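## 4. What people came for

I should say up front that I like parades, and that I went into this project expecting the parade to win. Ilse Janssen and I had spent most of the spring reading old programs from the Fironthorpe Heritage Weekend, and every one of them puts the parade at the top of the front page in the biggest letters. So when we sat down to write the survey, I put the parade question first too. Ilse made me move it to the end, and I'm glad she did, as you'll see.

We handed out the survey over both days of the May festival, at the bandstand, outside the Lindemann hall and at the shuttle stop on the Odosside road. We got 538 usable forms back. Another 18 were too wet or too scribbled on to read (it rained hard on the first afternoon), and we left those out of everything that follows. Each form asked people where they'd come from, who they'd come with, which parts of the weekend they planned to see, and then, in an open box, what they'd be sorry to miss. That last box is the one I keep going back to.

### 4.1 The open box

People wrote a lot more in the open box than we'd planned for. Some filled it and kept going up the margin. I read all the answers first and sorted them into 14 groups, then Ilse did the same without looking at mine, and we argued over the ones where we didn't match. Most of our arguments were over food. If someone writes "the supper with my aunts," is that a food answer or a family answer? I said food, she said family, and in the end we let an answer sit in two groups when it plainly belonged in both.

The supper in the Lindemann hall came out ahead of everything else, and the parade landed behind both the supper and the evening dance. I was a little crushed! The families who'd driven in from out of town talked about sitting down — long tables, people they only see at this event, somebody's grandfather telling the same story about the bridge. The locals wrote shorter answers, but they leaned the same way.

Figure 3 goes with the food part of this section. 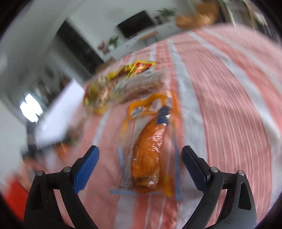

**Figure 3.** Sausage-shaped food item in a vacuum-sealed package.

Does this mean the parade could be dropped? I'd leave it right where it is, because plenty of the people who named the supper also ticked the parade as something they planned to see, and several wrote that they walk over to the hall with whoever they were standing next to on the curb.

### 4.2 Locals, visitors and the dance

The dance was where the two groups split. Visitors from Odosside and farther out hardly mentioned it, and I think the last shuttle has a lot to do with that, as it leaves before the band has really warmed up. Locals loved the dance and had strong feelings about the floor, the band and the length of the polka set (too short, said nearly all of them). We didn't ask about age on the form, which I now regret, so I can't tell you whether the dance crowd is older or younger than the supper crowd. My own guess from standing by the door is that it's both, with a gap in the middle where the parents of small kids would be.

A few answers didn't fit anywhere. One person would be sorry to miss "the smell of the hall." Another just wrote "Gredik," the name of the brass group that plays on the bandstand, and underlined it twice. We put that one under music, but I'd have liked a group of its own for it.

We ran the counts again on 30/09/2023 after finding two forms stuck together in the box, and the order of the top three didn't change. The full list of groups, with the wording we used to sort them, is in the appendix, and Section 5 takes up the shuttle times.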